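Noltura Hand-Held Gripper Pair – my notes and what you get
Posted by the Flenover shop, 7/25/21

I've been selling these for a while now and I still get the same emails every week, so I figured I'd put it all on one page!

The Noltura set is two grippers, one for each hand, plus the cables and a little bag of spare pads. You hold them, you squeeze, the fingers close. You do the job yourself with the same kind of fingers your robot would have, and you find out pretty quick which items are going to be trouble. I love them for that (my wrists took a couple of days to agree).

The pads are what sold me. The old Dumside fingers I used to stock were bare, and anything shiny would slide right out if you didn't squeeze like crazy. On these the inner faces are padded, and small groceries and bathroom stuff are where I'd start. Boxes are easy. Tubes are okay once you get the angle. Bags are the hard one – go in slow and low, and don't try to pinch the printed middle.
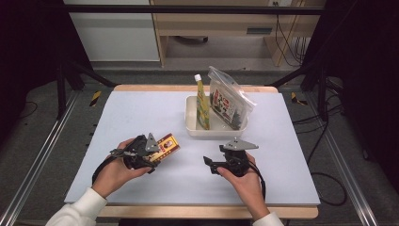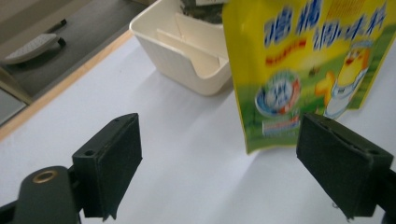
Small packaged goods, Noltura pair.

Pads do wear, and the lower rim goes first. You can keep using one when it looks a bit ragged, but if it starts peeling at the seam, swap it. You get 4 spares in the box and more are cheap. I changed my first set after 1,000 picks and probably could've waited.

Cables: one per hand. Let them hang down outside your arms and leave plenty of slack. I ran mine too tight the first day and kept tugging the left gripper off target, which is a silly way to lose an afternoon.

A few people have asked how they compare with the Avcı pair. The Avcı ones close a little smoother, I'll give them that, but they're heavier and the pads are glued on for good. If you only do short sessions you might like them better. For longer ones I'd take the Noltura every time.

Price is $800 for the pair, with a 2 year warranty on everything except the pads. Left and right can be ordered separately if you only need one – just say which in the notes box at checkout. The next batch is due in October, and if you want to be on the list for it, send me a message through the contact page.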